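Zistum opens grant round for community meal projects in Dunddale

Dunddale, 10/14/18

Zistum, the charitable trust supporting shared meals and local food projects, has today opened applications for its second Dunddale Community Table grants. The fund will provide awards of up to £4000 to groups that cook and serve regular meals for people living in the district.

Lunch clubs, tenants' associations, faith groups, schools and sports clubs may apply. Groups do not need to be registered charities, but they must have a written constitution and a bank account in the name of the group. Smaller awards of £400 are available to groups wishing to run a trial meal before committing to a longer programme.
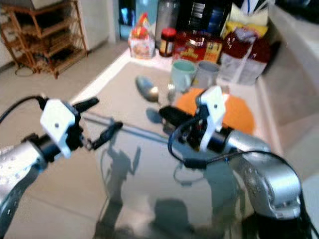

The first round supported 42 groups, which between them held 379 meals in church halls, school dining rooms and residents' lounges across Dunddale. Several of those groups now meet weekly. Applicants from the first round may apply again, provided that their final report has been received and accepted by the trust.

Korkor Agbeko, Director of Grants at Zistum, said: "Many of the groups we funded had been meeting for years on very small sums of money. They told us that the cost of hiring a hall was often harder to meet than the cost of the food. We have changed the rules for this round so that hire charges and heating can be included in full."

Grants may also be used for ingredients, kitchen equipment, crockery, food hygiene training and travel costs for guests who cannot use public transport. The fund cannot pay for alcohol, building work or meals that have already taken place. 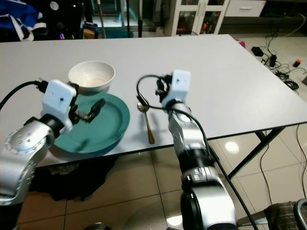 The programme is delivered with Manninen, the catering training provider, which will offer each successful group a free place on its food safety course. Courses will be held on weekday evenings at the Jirkulus Centre in Dunddale, and places may be transferred between members of the same group.

Diễm Giáp, Head of Community Training at Manninen, said: "Cooking for a large group is very different from cooking at home. Our tutors will cover storage, allergens and planning a menu on a fixed budget, and they will be available by telephone once the course has finished."

Application forms and guidance notes are available from the Zistum office and from the reception desk at the Jirkulus Centre. Large-print copies can be supplied on request. Decisions will be sent to all applicants in writing in February.

ENDS

Notes to editors

Zistum makes grants to community groups working with food. It does not fund individuals or commercial businesses.

Interviews with Korkor Agbeko and Diễm Giáp can be arranged through the Zistum press office.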